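A Day at the Lirdale Bread Fair

We left home before it was light, with a thermos of coffee and a bag of empty containers rattling in the back seat, because Tiziana Messina had told us last March that anybody who came to the Lirdale bread fair without containers would be sorry by lunchtime. She was right, and I want to thank her for it, as well as for the loan of the good cooler, which I promise is coming back to her washed.

For those who have never been, Lirdale is a small town with one long main street and an old grange hall at the top of it, and for one day each fall the whole place smells of yeast. The fair fills the hall, the church basement across the road and most of the school gym. Parking was four dollars in the field behind the feed store. Go early if you mind mud!

I started in the hall with the rye people, who are a friendly bunch and will talk for as long as you let them. A man from the Hetau mill had five kinds of flour set out in little paper cups, and he wanted us to rub each one between our fingers before he would tell us which was which. I got two right. The coarse one is sold only at the mill door, so naturally I came away with a sack of it (the small one, though my husband tells it differently). He said the stones had been dressed over the summer and that the flour has been running a little finer ever since, and a woman next to me, who had clearly been buying it for years, said she had noticed and wasn't sure she liked it.

Then it was across to the basement for the talk on slow doughs, given by Roscoe Nguyen-Tran, who is a wonderful speaker and never once looked at his notes. He makes everything by hand in one bowl, and his main advice was to use a bigger bowl than you think you need. I have been mixing in my mother's yellow one for thirty years and scraping dough off the counter for every one of them, so that went straight home. 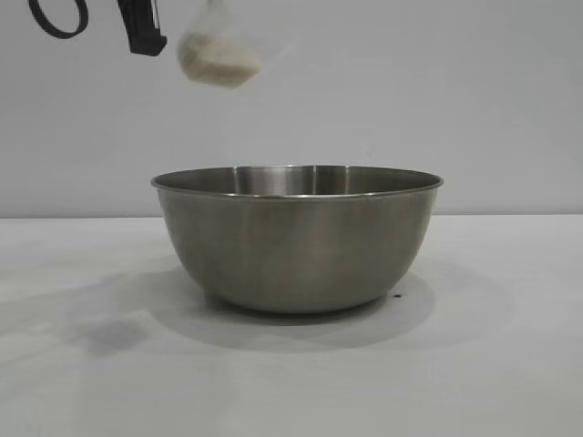

A wide, deep stainless steel bowl with a rolled rim.

He also talked a good while about salt, and about leaving the dough alone, and somebody in the back asked whether it mattered if you used tap water. It was a long answer. The short version is to let it stand overnight in a pitcher if yours smells of chlorine, as ours does every spring. There was a handout, and I have put my spare copy in the club binder behind the pie crust pages.

Lunch was soup from the Gentile family's stand, bean and kale with a heel of bread on the side, and we ate it on the gym bleachers with our coats on. I went back for a second cup. Mrs. Gentile wouldn't part with the recipe, but she did allow that there was a parmesan rind in it and that the beans were cooked the day before. 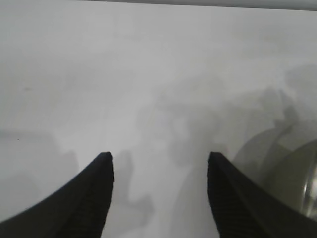
Makside Home Bakers' Club, Visits and Outings

The afternoon was the judging, and I had no idea how serious it would be. There were 669 loaves entered this year, up from 495 the year before, and they were laid out on long tables by class, each with a numbered card and one slice taken from the middle. You may look but you may not touch, and a very polite teenager walks up and down to see that you don't. The children's class was my favorite. First prize went to a braided loaf made by a girl of 13, and her grandfather was so proud that he showed it to us twice.

The big country loaves were harder to tell apart, at least for me. I would have given the ribbon to number 3709 (they carry the numbers on from one year to the next), a dark, flat, homely thing with a beautiful open crumb, and it got third. The winner was taller and prettier, and I'm sure it tasted very good.

We had meant to leave by three and stayed until they were folding up the chairs. I came home with the rye flour, two loaves, a jar of apple butter, and a new linen cloth for the proofing basket. The apple butter is already gone.

If enough of us want to go next fall we could share cars, and I am happy to drive and can take three. Please put your name on the sheet by the coffee urn at the next meeting, and say whether you would want to stay for the judging or start back after lunch.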